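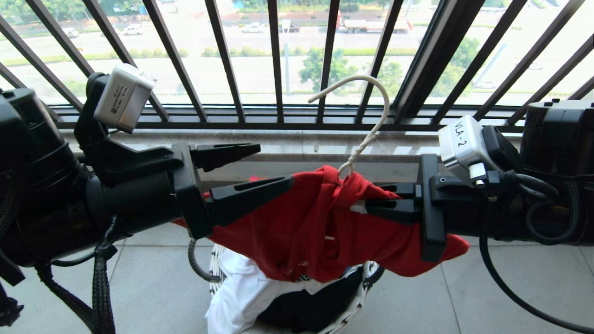 Clothing Room Progress Report
Thu 21 February
For the Akinola fund

Hello again from Clornavley! I know the last report was mostly me fretting about hangers, so let me start with those. We bought the 2,000 you agreed to in December, white plastic, all one style, and the difference is huge. The old wire ones tangled every time you reached for a coat, and they left those awful points in the shoulders of anything knitted. The wire ones have gone to scrap.

We now have 1,558 pieces hung up and sorted by size, which leaves a decent stack of hangers for the spring clothes. Shirts and blouses went first (people ask for them most, with interviews and so on), then pants, then coats. Kids' things are still folded in bins and I'd like to keep them that way for now, they're so small they slide right off.

The work itself has settled into a rhythm. Clothes come out of the laundry basket, get a quick look over for stains and missing buttons, and go onto a hanger through the collar. Shirts get bunched up at the neck if you rush, so we give the shoulders a tug and do up the top button before they go on the rail. Reds and navies are washed apart from whites, a lesson learned in December at the cost of a whole load of pillowcases. They are a very pretty pink.

Most of the sorting happens by the window, on the tile floor. The light is good there and you can tell navy from black, something I could never do under the old bulbs in the hall.

Money: the hangers came in under what we'd set aside, by $100, and I'd like your okay to put that toward size dividers. Vanitz has the round ones that clip over the rail. The second rail is the bigger headache. It bowed in the middle once the winter coats went on, so the coats are split between 2 rooms until we get a sturdier one. I've asked for a price and am still waiting.

The Noletholm branch has asked to take our extra men's shirts, and I've said yes, provided they collect. They'd like them on hangers, so please let me know if you mind those leaving the building.

Next up: finish the coats, start on the kids' bins, and get the dividers on if you agree to them. Receipts are in the usual envelope.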